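Grutska, the Small Game with the Heavy Bricks

Tuesday, October 22, 2019
By Hsin-yi Yen

When I called Houda El Ouafi for this interview, she asked me to wait two minutes, because a tester had just sent her a video of level 9 and she wanted to see the end of it. I could hear her laughing. Then she came back and said, "Okay, he found a solution which I did not know. Now I must decide if I am happy or angry."

Level 9 is the place where many players of Grutska stop for some days. The game came out for phones and tablets in April, and it is a building puzzle with very few rules. You get a plan of a wall, a bridge or a tower, and you get a small number of bricks. The bricks fall, they have weight, and they push each other. When the building stands still for the time of one breath (the game really plays a breath), the level is finished.

El Ouafi made the design and most of the code. Her brother Magdy El Ouafi made the sound. The drawings are by Naima Kamel, whom they met at a game weekend in Drovthorpe, the town where all three now live. They work under the name Radwan, and for the moment Grutska is their only game.

I asked her first where the idea came from. "From a mistake," she said. "I was writing a different game, with a train. I made the gravity of the train too strong and the station broke under it. I played with the broken station the whole evening. In the morning I did not want to make the train anymore."

The first version had no plans and no levels. There was a floor and an endless supply of bricks, and Magdy told her it was a very nice toy but he was tired of it after one tea. She was hurt by this, she says, for maybe a week. Then she began to take bricks away. "With many bricks, every person builds the same fat pyramid. With five bricks, you have to look at each one. You have to ask what it is good for."

Today no level gives you more than nine. I had thought this was for the small screen, but she told me it is a rule she made for herself, and that she broke it once and then removed the level before the release. 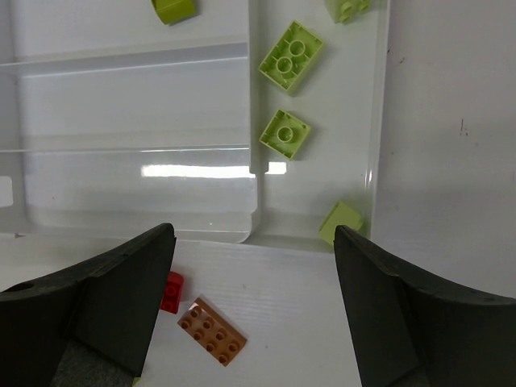

Two bricks, one of them a 2x4.

We talked a long time about weight, which is for me the best thing in the game. A red brick in Grutska is light and a gray brick is heavy, and there is no number on the screen to tell you this. You learn it when you drag them. The gray one comes a little late behind your finger, and it makes a low sound when you let it go. I played one evening without headphones and I was clearly worse.

"Magdy will be glad to read that," said El Ouafi. He recorded 563 sounds for the game, most of them in the kitchen of their mother, and about the number she is exact, for the reason that she had to name every file. "He wanted that each brick has a different voice on wood, on stone and on another brick. I said no one will notice. Then we tested it with the sounds mixed up, and people told us that the controls were broken. The controls were the same. So he was right, and he still talks about it."

Kamel's drawings changed much later. In the beginning the background was a full city with windows, laundry and birds. It was beautiful, El Ouafi says, and she has one of those pictures on her wall. But players looked for help in it. They believed that a bird showed where to put the next brick. Kamel made everything paler, then she took out the birds, and in the end there was only the sky and a line of roofs. She brought one bird back for the last level, where it does nothing at all.

I wanted to know about the hints, because I have a small complaint there. When you ask for a hint, the game shows you a shadow of the finished building for a very short moment. For me it is too short. I asked her if this is on purpose.

"Yes and no. It was longer. Fouad said it was too long, because he could take a picture of the screen."

Fouad Abdel Hamid was her teacher of mathematics and is now her strictest tester. He does not play other games. He sends his comments by mail, with the level in the subject line, and he has never used the hint, so I find it a little unfair that he decides for the rest of us. El Ouafi promised that she will think about a setting for it. She wrote it down while we were speaking, or she said that she did.

Grutska costs money once, at the start, and after that it asks for nothing. There are no advertisements and no coins. I asked whether this was a difficult decision for such a small team. She was quiet for a moment. "It was difficult after, not before. Before, we all agreed in one evening. After, you look at the numbers every day, and you think about what others do."

In the first month the game sold 3000 copies. It paid back the computer and Kamel's tablet, and it paid a part of the rent. All three have other work. El Ouafi teaches programming to adults in the evening, and she told me that her students found the game by themselves and did not say a word to her until one of them was stuck.

The next update is called Ristach, after an island in the game, and it brings water. The bricks can float there, or sink slowly, and the same wall that stands on the ground will open like a door when the water comes up. I could play two of the new levels. The first I liked very much. In the second, my tower went under again and again and I did not understand why, and I am not sure the game had told me enough. When I said this to El Ouafi, she asked me which brick I had placed first.

"The long one," I said.

"Where?"

I explained it to her. She asked if I could send her a video of it.

She does not want to give a date for Ristach. The water runs well on new phones but on older ones it is still too slow, and Magdy is not satisfied with the sound of a brick that goes under. He has tried it in a bucket, in the bathtub and in the river. The bathtub is the best until now, but it has an echo which he cannot remove.

Before we ended, I asked what she plays when she does not work. She plays card games with her mother, she said, and she loses. On the phone she has one chess program and an old game about parking cars, and she has been on the same parking level since the summer.

Grutska is available for phones and tablets. The Ristach update will be free for everyone who has the game.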